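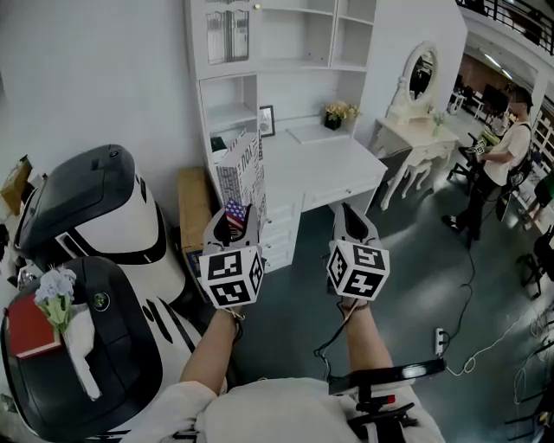

White bookcase-desk with its drawers, open shelves and a pot of yellow and peach flowers

Give a tall desk unit a proper spring tidy

Posted in April by the Ackroyd home pages
14 comments | 31 shares
Print this page | E-mail to a friend

I love a bookcase-desk. You get a cupboard, shelves, drawers and somewhere to write, all standing on one bit of wall, and when it's in good order it makes the whole room feel calmer. When it isn't, well, every flat surface fills up with post! Set aside a morning and you'll be done by lunch.

You'll need
2 soft cloths
A bowl of warm water with a small squirt of washing-up liquid
200 ml white vinegar, in a spray bottle, topped up with the same of water
A dry paintbrush
4 boxes or bags for sorting

1. Clear the floor first. Boxes and crates always gather at the foot of a desk, and you can't open the bottom drawers properly until they've moved. Put them in the hall for now.

2. Empty from the top down. Take everything off the shelves, then out of the cupboard, then off the desk top. Flowers and framed pictures go somewhere safe, well out of elbow range.

3. Sort as you go. Keep here, keep elsewhere, give away, bin. I'm ruthless with pens (test them all on the back of an envelope, it's oddly satisfying).

4. Dust before you wipe. Run the dry brush down the bars on the glass door and into the corners of the shelves. White paint shows every grey smear if you go in wet too soon.

5. Wash the paintwork with a well wrung-out cloth and dry it straight away. Do the knobs too, and the patch around each one where fingers go.

6. Spray the vinegar mix on the cloth, never on the glass, and polish one pane at a time. Lovely!

7. Now the drawers. Give each one a single job: paper, cables, wrapping, whatever suits you. I use the shallow Zirnia trays from the market in Brollport but cut-down cereal boxes do the work just as well.

8. Put back less than you took out. Leave plenty of air on the open shelves. One small picture in a dark frame looks really smart against white, and a pot of flowers at the side of the desk top still leaves you space to write.

9. Bring the boxes back in only if they've earned it. A wooden crate can hold magazines or a throw.

After that it's a two-minute job on a Monday: post sorted, desk wiped, flowers topped up. If your drawers stick, rub a candle stub along the runners and try again.

Print this page | E-mail to a friend
14 comments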